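# Dremau Creek Water Quality Readings

Shared 37 times | 2 comments

This data set holds 3251 water quality readings from Dremau Creek and the small streams that feed it, from the spring at Cusgate down to the Toledo Road culvert. I'm thrilled to finally have it all in one place! For years the numbers sat in notebooks and spreadsheets with four different ways of spelling "turbidity," and now anybody can load the whole thing in one go.

Version date: 22 August 2021
Maintainer: Hatice Gökçe

## What's in the folder

- `readings.csv` — one row per reading, the main file
- `sites.csv` — the 37 sampling sites, with coordinates, bank side and access notes
- `flags.csv` — the quality flags and what each one means
- `notes/` — typed-up field notes, one text file per outing

Start with `readings.csv` and join to `sites.csv` on `site_code`. If you only want the main stem, keep the rows where `reach` is `M`. The tributaries are `T` and the two farm ditches are `D`.

## Columns in readings.csv

- `site_code`: short code, such as CUS-04
- `date_time`: local time, 24-hour clock
- `water_temp_c`: degrees Celsius
- `ph`: standard units
- `do_mgl`: dissolved oxygen, milligrams per liter
- `cond_us`: specific conductance at 25 degrees
- `turb_ntu`: turbidity
- `nitrate_mgl`: nitrate as nitrogen, lab value only
- `flag`: blank if nothing is wrong
- `crew`: initials of whoever held the probe

A blank cell means no reading was taken. A zero is a real zero (you'll meet plenty of them in the turbidity column after a dry spell, and the creek is beautiful then, you can see every pebble).

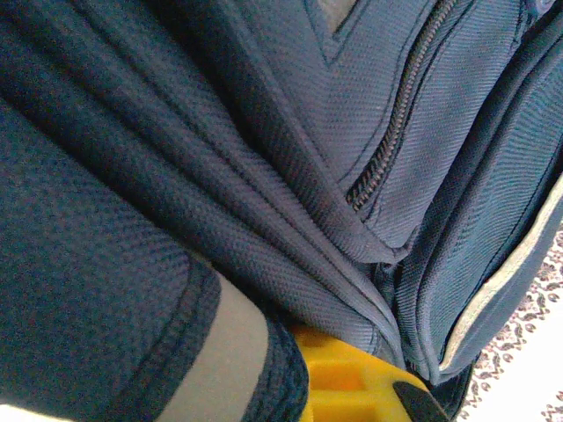
## How the readings were made

Temperature, pH, oxygen and conductance all come from a Prulter handheld meter held mid-channel, a hand's width under the surface. We wait until the oxygen number stops drifting, then write down all four together. The pH probe gets a two-point calibration the morning of each outing, and the oxygen sensor is set in damp air at the first site.

Nitrate bottles are rinsed three times with creek water, filled facing upstream, and kept on ice until they reach the lab. Turbidity is read on the bank from a glass vial. Wipe the vial! Fingerprints can do more to that number than a whole afternoon of rain.

## Known problems

84 rows carry flag `C`, for a calibration that didn't hold by the end of the day. The values are left as recorded. I'd drop them for anything involving pH, but the temperatures in those rows are fine.

Site CUS-11 moved upstream in June after the bank slumped. It kept its code, which I now regret, so check `site_version` in `sites.csv` before you plot a trend there.

Winter is thin. The ditches freeze, and a few outings stopped at the halfway point. Please don't fill those gaps with a straight line — the conductance jumps when road salt comes through, and a straight line walks right past it.
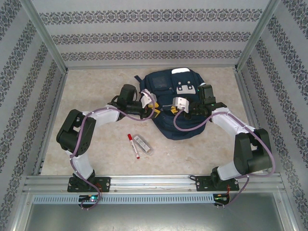

## Taking part

New crews are so welcome, and you don't need a science background to get good numbers. The meter travels in its own hard case, so what you bring is small: a plain backpack like the navy one here will do, plus a marker for the bottle labels (a white one with a red cap, like the one lying by the bag, is easy to find again in tall grass). Check that your ink stays put on a damp label before you set out. Write the site code and the time on the bottle before you fill it, and copy both into the field sheet right away.

Typed sheets can go in as a pull request against `notes/`. Run `check_rows.py` first. It catches swapped columns, times past midnight and pH values above 14, and yes, it has caught all of those from me.

## Using the data

Use it for class projects, maps, reports, whatever you like. A credit line reading "Dremau Creek Water Quality Readings, H. Gökçe and crews" is plenty. If you find a row that looks wrong, open an issue with the site code and the date and time, and I'll pull the paper sheet and compare. I love these questions, especially the ones about the odd oxygen spikes at the Toledo Road culvert, where I have a theory about algae and would really like a second opinion.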